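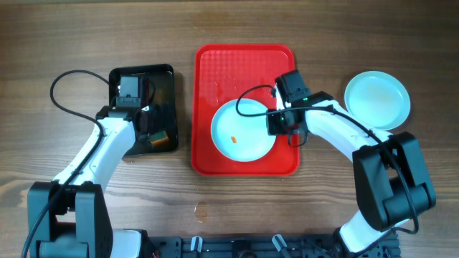 I'd been eating lunch at Plomaro for years before I thought to ask who did the dishes. You eat, you carry your tray to the window, a pair of hands takes it, and off you go back to work. Then in May I was waiting by that window for a friend, and the woman behind it told me I always leave my crusts. She was right! I do! I asked if she'd sit down with me sometime and she said sure, if I was buying the coffee.

So I bought the coffee. She asked me to leave her name out of it (her sister reads everything on the internet, she says, and would have opinions), and we ended up talking for two hours in the back booth after the lunch rush, with the radio going in the kitchen and somebody dragging chairs around.

She started washing dishes at sixteen, in a hotel in Robles that has since been turned into apartments. "I lied and said I'd done it before," she told me. "The chef put me in front of a sink full of roasting pans and walked away. I cried a little bit. Then I got mad at the pans, and that helped."

The hotel had 183 rooms and a ballroom, and on wedding nights the whole place came through one small dish room with a window that didn't open. Her record, and she's still proud of it, was a wedding with 548 guests. She remembers the number from the banquet sheet, which she took home and kept in a drawer for ages. "Four courses. And then cake, which they didn't count as a course, but I did, because who washed the cake plates?"

I asked what makes somebody good at it, and I was expecting her to say speed. She shook her head at me.

"Fast people burn out. Fast people chip things. What you want is somebody who sorts. You get a pile, you don't grab the top thing and start scrubbing. You look at it. Bowls with bowls, forks in the soak, anything with egg on it goes in cold water right now, before you do anything else."

Cold water? I have been running egg plates under the hottest water my faucet can manage for my entire adult life.

"Oh, honey," she said. "You're cooking it on."

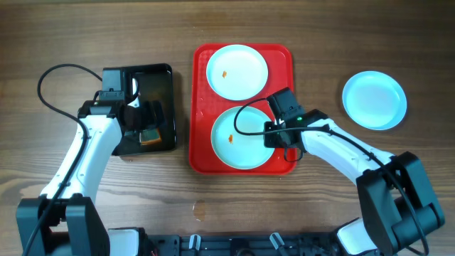 She's full of this stuff. Rice pots get left alone with water in them and you go do something else. Wooden spoons never, ever sit in the sink. For tea stains inside a mug she likes baking soda on a damp cloth, and she thinks steel wool should be kept away from people under thirty. Glasses go first if you're washing by hand, while the water's clean, and anything greasy goes last. I knew that one from my grandmother, and I was so pleased to have something to offer that I interrupted her to say so.

We got onto the subject of what people leave behind, which I could have talked about all day. She says you can tell what kind of morning the office buildings are having. Bad mornings, people eat the fries and leave the salad. When it's raining everybody finishes their soup. She can tell when the kitchen has changed the bread supplier, too, days before any customer complains, just from what comes back.

"They tried a new meatloaf one time," she said. "I went up front and told them, this is not going to work. They said, it's been one lunch! And I said, come look at my trash can." The old meatloaf was back by the end of the week.

She has found the usual things on trays: car keys, a retainer wrapped in a napkin (a lot of retainers, she says, it's always retainers), a paycheck, and once a lottery ticket that she kept taped over the sink until the man came back for it. Had it won? "Two dollars. He was so happy."

In between the hotel and Plomaro she had a long stretch with Famitby, the catering outfit that used to do all the company picnics around here. She liked the people and hated the van. Everything traveled in crates, and everything had to be washed in whatever the place had, which could be a church kitchen or a garden hose or one time a horse trough, scrubbed out first – she wanted me to put in that it was scrubbed out first.

"I learned to bring my own everything. My own gloves, my own brush, my own little bottle of soap. I still carry a brush. You want to see it?"

Of course I wanted to see it. It lives in a zippered sandwich bag in her purse, with a stubby handle and bristles worn down on one side like an old pencil eraser.

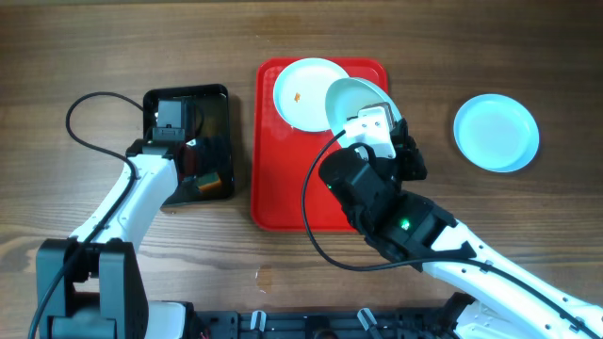
I asked if she ever wanted to cook, or run the front, since that seems to be how people tell this kind of story. She did cook, for one winter, and she didn't like it. "Everybody's looking at you. Is it ready, is it ready. With dishes they leave you alone to think. I planned my whole kitchen remodel at that sink. I planned my daughter's wedding."

She got quieter when I brought up pay. It's better than it was, she says, and she has regular hours at Plomaro and gets a hot meal, and when her knee was bad they got her a mat to stand on and a stool. At the hotel they got neither. She worked a double there with a cut thumb wrapped in a bread bag, and what bothers her when she thinks about it is that she didn't even consider asking to go home. "You're a kid. You figure that's what work is."

Her hands, by the way, look great. I'd been trying not to stare at them. She puts on plain hand cream under cotton gloves at night and she thinks the expensive kind is a racket.

Then she turned it around and started asking about my kitchen. Do I have a dishwasher? I do, an old Rurnar that came with the house and sounds like a truck backing up. Do I rinse first? Yes, like crazy. She told me to quit that – scrape the plate, don't rinse it. And when had I last cleaned the filter?

I said, there's a filter?
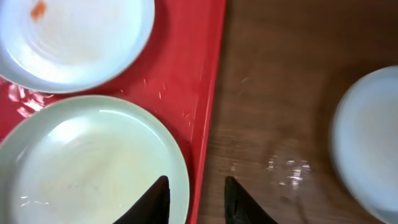 She laughed for quite a while. I'll spare you what I found when I got home and pulled the bottom rack out, but I will say that I used up to four old toothbrushes' worth of effort on it and the machine has been a whole lot quieter since.

What does she do with her own dishes, though? I was sure she'd be one of those people who can't leave a cup in the sink overnight. Nope! She cooks, and her husband washes. That was settled before they got married. He does it wrong, she says. He grabs the top thing and starts scrubbing, the forks go in with the glasses, and he runs the water the entire time like he owns the reservoir.

"And I sit in the other room with the TV up," she said, "and I don't say one word."

She had to get going then, as the afternoon coffee crowd was starting to come in. She picked up both our cups on her way, looked down at my saucer, and held up the crust off my toast so I could see it.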